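Vumden Adds Rubber-Lipped Dustpan and Brush Set to Tabletop Cleaning Range

Tue 30 March -- Vumden, a supplier of cleaning tools for canteens, workrooms and shared kitchens, today announced the Jatano, a dustpan and hand brush set intended for dry spills on tables and counters. The set is available to trade customers immediately under article number 415.

The Jatano is sized for work surfaces. Floor dustpans are commonly used on tables, which creates two problems: the lip is too thick for fine material to pass over, and the same tool moves between the floor and a surface where food is handled. The new set is sold for tabletop use only and is packed with a label to that effect.

"Most of the complaints we get concern the last line of crumbs," said Veerle Michiels, product manager at Vumden. "The lip has to stay in contact with the table across its full width. If it lifts at one corner, the material goes under it and the user starts again."

Lip and Bristles

The pan is gray plastic with an orange rubber edge along the front. The rubber flexes under light hand pressure and follows small irregularities in the surface. The brush has an orange handle and dark gray bristles. Bristle stiffness was selected for granular material such as seeds, coffee grounds, rice and whole spices, which tend to scatter when swept with a stiffer brush.

Recommended Method

Vumden advises users to lay the pan flat, with the lip against the spill, before the brush touches the material. The pan is held still and the brush is moved toward it in short, low strokes. For a long spill, the pan is set at an angle to the table so that the full width of the lip is used. Round granules should be swept slowly -- fast strokes send them past the pan.
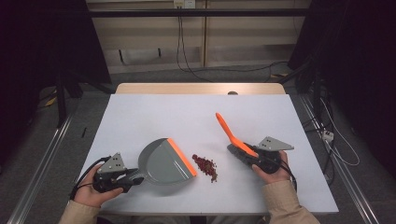

Trial Results

The set was tried over 11 weeks in the staff kitchens and packing rooms of Van Hecke, a dry goods wholesaler. Users worked on white tabletops, where residue is easy to find on inspection. Evelien Wouters, site hygiene lead at Van Hecke, said the company has since ordered 100 sets.

"We pack peppercorns and lentils, so we spill peppercorns and lentils," said Wouters. "The pans are washed at the end of each shift. We asked for a hanging hole in the next version and were told it is being considered."

Care and Replacement

Both parts can be washed by hand in warm water with a mild detergent. The brush should be hung or laid on its side to dry. Replacement brushes will be sold separately in packs of 4 beginning in December.

Availability

The Jatano is distributed by Zondent. Samples and the product data sheet can be requested from Stijn Vanhove, trade sales, Vumden.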